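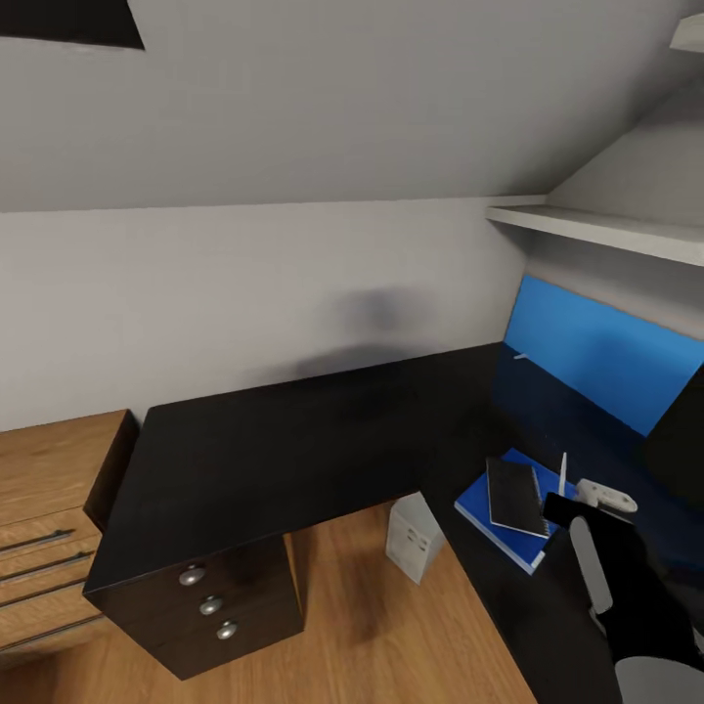
屋根裏の個室、勾配天井の下に置いた黒いL字型デスク(CG)

小屋裏の居室は専有面積・床面積にどこまで算入されるか

投稿者:fornus_kodate
投稿日:12/14/22
カテゴリ:中古住宅の購入/登記・面積

中古戸建ての購入を検討しています。売主側の仲介はChu住販、物件はBikell台二丁目の木造二階建てで、二階の上に勾配天井の小部屋があります。販売図面では「洋室(ロフト部分)」と書かれ、面積欄には数字がありません。

確認したい点は次のとおりです。

・登記簿の床面積には二階までしか記載がない。小屋裏の部屋は未登記の増築とみなされるのか。
・天井高は最も高いところで二メートルを超えている。低い側は一メートルに届かない。
・固定階段が付いている。図面には階段の記載があるが、確認申請の副本は売主の手元にないとのこと。
・住宅ローンの事前審査は通っているが、本審査で面積の相違を指摘される可能性はあるか。

仲介に問い合わせたところ「現況優先なので問題ない」との回答でした。現況優先という文言が、登記と現況の不一致まで含めて買主の負担とする趣旨なのか判断できません。Situsの物件ページに載っている延床面積も登記簿の数字と同じで、小屋裏は入っていないようです。

契約前に取得しておくべき書類があれば、あわせて教えてください。

situs_user_1772
参考になった:60

論点が三つ混ざっているので分けて書きます。

一、建築基準法上の扱い
小屋裏物置等として階や床面積に算入しない取り扱いを受けるには、最高の内法高さが1.4メートル以下であること、その水平投影面積が直下の階の床面積の二分の一未満であることが基本の条件になります。用途も収納に限られます。最高部が二メートルを超えているのであれば、高さの時点で外れます。居室として使っているなら用途の面でも外れます。この場合は三階として扱われるのが通常で、木造三階建てとしての構造計算、避難、採光、防火の規定が関係してきます。
固定階段の可否は特定行政庁によって取り扱いが異なります。認めているところもあれば、可動式のはしごに限るところもあります。建築当時の基準と現在の基準が違うこともあるため、窓口で年次を示して確認してください。

二、登記上の扱い
不動産登記では、天井の高さが1.5メートル未満の部分は原則として床面積に算入しません。勾配天井の部屋のように一室の一部だけが1.5メートル未満になる場合は、その部分も含めて算入するという扱いがあります。したがって、低い側が一メートルに満たないことだけを理由に部屋全体が除外されるわけではありません。
登記簿に二階までしかないとすると、考えられるのは次のいずれかです。
(1)新築時は天井裏または物置で、後から居室に改造した
(2)新築時から部屋があったが、物置として登記から除かれた
(3)表題登記の申請時に漏れた
どれに当たるかは、法務局にある建物図面・各階平面図と現況を照合すればある程度の見当がつきます。古い建物では図面が備え付けられていないこともあります。

三、融資への影響
金融機関によります。登記面積と現況が違う場合、決済までに表題部の変更登記を求めるところがあります。登記を直しても建築基準法上の適法性が回復するわけではないので、容積率や建ぺい率の超過が判明すると、そちらで審査が止まることもあります。

取得する書類は以下で足ります。
・登記事項証明書(土地、建物)
・建物図面、各階平面図
・建築計画概要書
・台帳記載事項証明書(確認済証、検査済証の番号と日付)
・固定資産の評価証明書(課税床面積が入っているもの)

副本がなくても、概要書と台帳記載事項証明書は役所の建築指導担当の窓口で取れる場合が多いです。概要書の階数が「地上二階」で、延べ面積が登記と一致していれば、小屋裏は確認申請上の床面積に入っていないことになります。課税床面積が登記より大きければ、市町村が現地調査の際に小屋裏を把握していた可能性があります。手数料は自治体ごとに違い、当方の市では一通300円でした。

「現況優先」は、図面と現況が食い違うときは現況を正とする、という販売図面上の注記です。法令違反の有無について仲介業者の調査や説明が不要になるものではありません。重要事項説明書の案を契約日より前にもらい、該当箇所の記載を確認してください。

chintai_kara_kodate
参考になった:4

うちも似た造りの家を買いましたが、特に何も言われませんでした。銀行の人は一階と二階しか見ていなかったと思います。夏は暑いです。エアコン用のコンセントがあるかは見ておいたほうがいいです。

元・売買仲介
参考になった:21

上の詳しい回答に補足します。

売買契約書の特約に「小屋裏部分は未登記であり、買主はこれを承諾する」といった一文が入ることがあります。承諾して契約すると、後から契約不適合を主張するのは難しくなります。入れるのであれば、売主の費用負担で引渡しまでに変更登記を行う旨も並べて書いてもらうべきです。登記の申請は土地家屋調査士に依頼します。九月に扱った案件では、現地の測量から登記完了まで三週間かかりました。決済日を先に決めてしまうと間に合わないことがあります。

築年が古く増改築を重ねた家では、登記簿の原因欄に年月日不詳増築と入っていることもあります。以前見た建物は1949年新築の登記で、その後の増築が一度も反映されていませんでした。そういう物件だと調査士の見積もりも高めに出ます。

もう一点、広告の表示について。居室の採光や換気の基準を満たさない部屋は、広告では「納戸」等と表示するのが通例です。「洋室(ロフト部分)」という書き方は、用途がどちらとも読めます。Chu住販には、居室として売っているのか、収納として売っているのかを書面で回答してもらってください。口頭の「問題ない」は記録に残りません。

fornus_kodate(投稿者による追記)

回答ありがとうございます。概要書と台帳記載事項証明書を取得しました。概要書の階数は地上二階、延べ面積は登記簿と同じ数字でした。検査済証の記載はありません。評価証明書は売主の委任状が必要とのことで、仲介経由で依頼中です。書面での回答を受け取るまで契約日は設定しないことにしました。

この投稿は回答の受付を終了しています。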